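Spiders I can live with, but ants in the kitchen make me a little crazy, so when Werudholm opened its pest control training center in Filtstead to the public in November 2022, I signed up the same day.

It was a 40 minute drive and there was free coffee, so I was happy before I even got in the door!
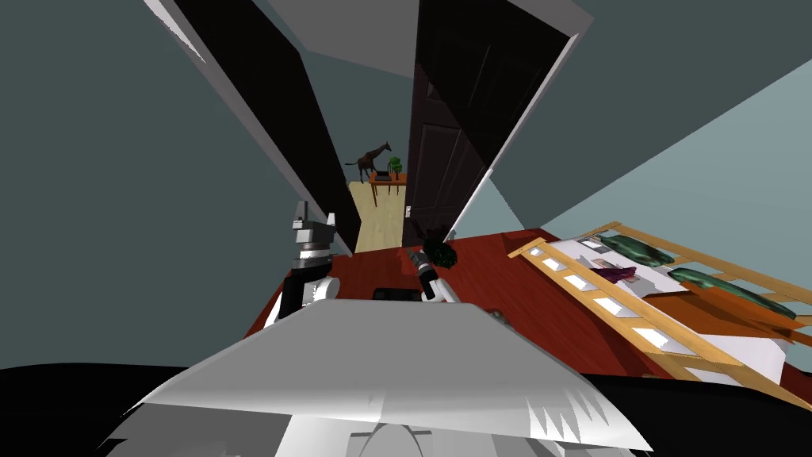
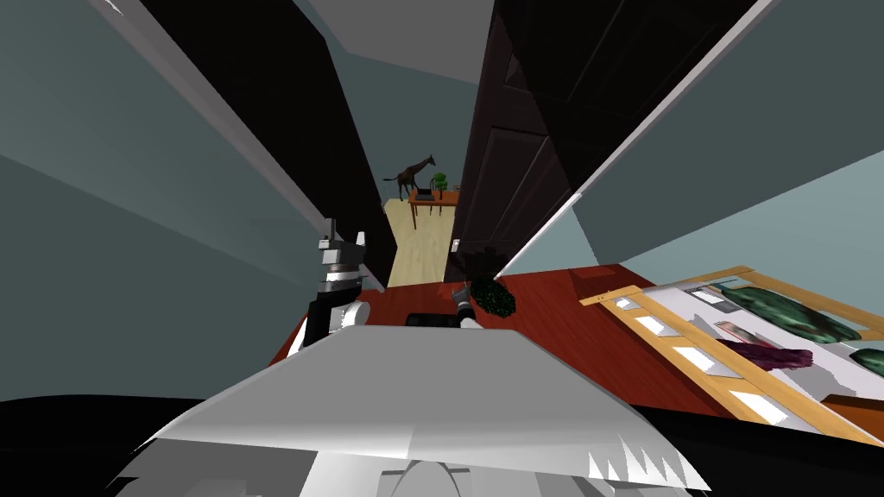 Both arms and the white body, in two of the simulated views.

We started in the bait room, where a very patient technician explained why my spray can at home was making things worse. The ants you see are only the ones out shopping, and if you zap them the colony just sends more (I have been doing this for years, oh well). Slow bait is the way to go. She had a display nest with 4,000 ants in it, behind glass, thank goodness, and I stood there way too long watching them carry crumbs.

Next door was the crawl space mock-up. You get knee pads and a flashlight and go looking for termite tubes. I found 2 and missed the big one right by the pipe. My husband found it and has mentioned it several times.

The Matlala gel was on sale in the lobby, and so were the Jonon sticky traps, the flat kind that slide under a fridge. I bought the gel. The line was long and the card reader kept quitting, so bring cash if you go.

They're doing another open day in May. Parking is behind the building, and the tour is all on one floor apart from the crawl space, which you can skip.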